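Re: [rpg-talk] Grukeck on Ivus, port date announced
May 16, 2026

The port has a month now, and that month is October. Before anyone pre-orders I'd like to put a few things on record.

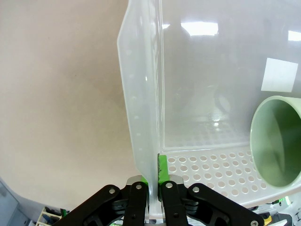 Duygu Tuncer wrote:
> Arango have confirmed Grukeck for the Ivus this October. Same game as
> the PC release, all the patches, plus the Stirnamex chapter included
> from day one. They say 50 frames in the field and 22 new side quests.
> I know this list has been burned before, but I played the PC version
> for 90 hours and loved nearly all of it. Can we be a bit pleased for
> once? The turn order fix alone makes it worth a second go.

I am a bit pleased. I liked the PC version too, once the third patch was in and my party stopped falling through the bridge outside the salt mine. What I don't like is being asked to get excited about a list of numbers from the same people who told us the bridge was fixed in the second patch.

Take the 22 side quests. Does that count the ones already in the Stirnamex chapter? I've read the announcement twice and it can be taken either way. If it does, anyone who bought the chapter on PC has played most of them, and "new" is doing a lot of work. If it doesn't, good, but then why not say so? It would have taken one line.

The 50 frames claim says "in the field". Fine. The field was never the problem. Fights were the problem, above all the big ones in chapter four where every wizard on the screen casts at once and the music starts to stutter. There isn't a word about fights. The trailer shows one, against two wolves, and cuts away before anybody does anything.

And the saves. On PC you got 100 slots and no way to name them, so by the end I was opening them one after another to find the one before the ferry. Arango promised names for the slots and then went quiet. I asked again on their forum last month and my post was moved to "Suggestions", where posts go to lie down.

Duygu is right about the turn order. It was a mess at launch — you could stack three haste potions and the boss would simply never get a go — and the way it works now is much better. If the port keeps that, and keeps the slower walking speed on the map as an option, I'll probably buy it. Just not in October. I'll wait until someone here has got past the ferry with the sound on.

One question for those who have an Ivus already: how does it cope with small text? The item notes in Grukeck are tiny, and on PC I had my nose nearly against the screen to read what the moss did. I can't see that going well from a sofa. If there's a text size setting in the machine itself, does it work in games or only in the menus?

Also, the digest has been sending me everything twice again. Is that just me?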